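去特尔代尔看茶包分拣：一个下午的参观记

十月去特尔代尔（Teldale），本来是陪朋友办别的事，结果被拉进了埃格尔（Egger）的分装间，一待就是一整个下午。回来以后好几个人问我到底看了什么，干脆写下来，想到哪儿写到哪儿。

埃格尔做的是混装礼盒，把各家茶厂的小包茶叶凑成一盒，发给酒店、书店，还有不少直接寄给散客。小包茶叶这东西看着简单，真要机器去拿，才知道有多难缠：铝箔袋又滑又皱，灯一照满身反光，同一款茶，今天是鼓的，明天就是瘪的。带我们参观的弗卢丽娜·莱纳（Flurina Lehner）管这条线，一进门就说，别指望看见什么飞快的大家伙，他们的机器慢得很，“但是它耐烦”。我很喜欢这个说法！

分装间比我想象的小，也比我想象的安静。现在一共有3个工位装了机械臂，系统的名字叫伊沃（Ivo），大家说起它就像说起一个同事：“伊沃今天手气不错”“伊沃又跟那个红袋子较劲呢”。每天过这间屋子的小包茶有2,000包，款式登记在册的有277种，节前还要再加。以前这些全靠人手从箱子里一包一包挑，对着单子核，核完再放。听起来不累，可是站一天，低一天头，到下午三点多眼睛就花了，颜色相近的几款最容易拿错。

我在工位旁边站了很久，同行的人催了两次都没走。看机械臂抓软包装真的会上瘾：手指慢慢探下去，去够袋子的一角，你会不由自主地屏住气，心里替它使劲。

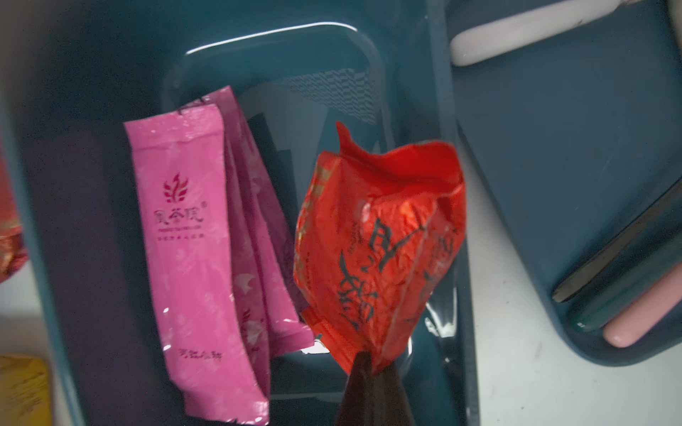 莱纳说，刚开始的时候他们用的是吸盘，平整的纸盒没问题，一碰到皱巴巴的箔袋就漏气，后来才换成夹的。夹也有夹的讲究，力气大了会把里面的茶叶压碎，碎了客人是要写信来抱怨的，尤其是买乌龙的客人。为了找到合适的力度，他们前前后后磨了一整个春天，光是报废的试验袋就喝不完（试验袋里的茶都归员工茶水间，所以那阵子全公司睡得都不太好）。

说到人，这才是我最想写的部分。

去之前我心里是有点嘀咕的，谁都知道“上了自动化”后面往往跟着什么话。所以休息的时候，我找在这里干了很多年的布尔吉·比勒（Burgi Bühler）聊了聊。她说话很直，一开口就告诉我，机器刚搬进来那个月她气得不行，觉得自己一双手练出来的本事一下子不值钱了。她闭着眼捏一捏就知道是散茶还是茶碎，袋子有没有漏气，封口牢不牢，凭什么让一个铁夹子来替她？

后来的事情有点出乎她的意料。伊沃不认得的、夹不稳的、夹起来又滑掉的，统统要有人来教。谁来教呢？工程师懂软件，可是工程师不知道哪种袋子从封口那头提容易撕开，哪种要先抖一下让茶叶沉到底。这些都在比勒的脑子里。于是她每天上午有2个小时专门坐在屏幕前面，把前一天失败的抓取过一遍，标出哪里可以下手，哪里不行。她给我演示的时候一边点一边念叨：“这儿不行，这儿也不行，哎，这个角好。”那个劲头，跟老师傅带徒弟一模一样。

她的工作时间没有变，站着的时间少了一大半，肩膀也不贴膏药了。工资呢，我也厚着脸皮问了，她说调过一级，是她自己去谈下来的，谈了好几回。屋里原来和她一起挑拣的同事，有人转去做礼盒的最后检查和手写卡片，有人去了收货那边，也有一位不喜欢对着屏幕，宁可去了隔壁的仓库。比勒说起这位老同事还是有些舍不得，午饭时没人跟她换腌黄瓜了。

也有不满意的地方，她说得一点不客气。机器旁边的节奏是机器定的，以前手头松一松，两个人可以聊几句家常，现在料箱空了提示灯就亮，总觉得有人在催。为这件事他们跟莱纳提过意见，现在灯还是那盏灯，不过改成了攒够一轮再亮，中间能喘口气。还有换款的时候，新包装样品总是来得晚，茶厂那边换个颜色也不打招呼，最后忙乱的都是分装间的人。我听着直点头，这种事哪个行业没有呢。

我自己也上手试了一把，在屏幕上标了几个抓取点，信心满满，结果比勒看了一眼就笑了，说我挑的那个位置正好是撕口，一提就开。果然隔行如隔山！后来她手把手教我看袋子的褶子往哪边走，讲得特别细，我才算标对了一个，高兴得像考试及格。

给他们做夹爪的是一家叫维特尼斯（Vetness）的小厂，离特尔代尔不远，莱纳说夹指的尖端他们改了好多版，愿意参观的话可以帮忙打招呼。我当场就答应了，下回一定去看。

几条零碎的，留给想去的朋友：参观要提前写信约，下午去比上午好，上午比勒她们在看记录，不方便打扰；分装间不能喷香水，茶叶会串味，我同行的一位就被客客气气地请去洗了手腕；拍照可以，订单上的客人姓名不要拍。门口有个小柜台卖散装的混合包，我买了两袋，路上就拆了一袋，桂花味的那包最好喝，剩下的还在厨房架子上放着。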